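Most algebra courses give modeling one week in January and then drop it. I think that is too little and too late. Students meet the function first and the situation second, so they never choose a variable for themselves.

My Jindine sections start with a door 30 inches wide. How far is the free edge from the latch side of the frame at a given angle? 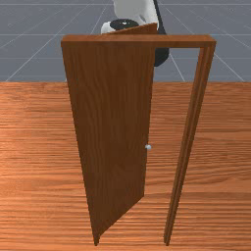 A door partly open in its frame.

The chord is 60 sin(θ/2). Few students write that first. Most guess a straight line – and for small angles the line fits well enough to mislead them.
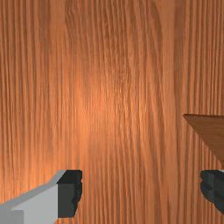 I let the bad model stand until they reach 76 degrees, where the line gives nearly 40 inches and the chord gives just under 37. The Backlund text prints the formula before the table. I would reverse the order.
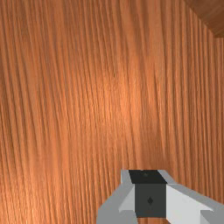

Should students measure in radians from the start?
Degrees are fine until they ask why the slope near zero looks odd.

Grading is harder, I admit. A wrong model with a stated domain should still outscore a correct formula with none.

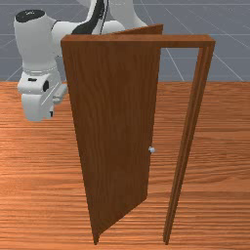

Door, frame and robotic arm.

I would give up two units of factoring to make room for this.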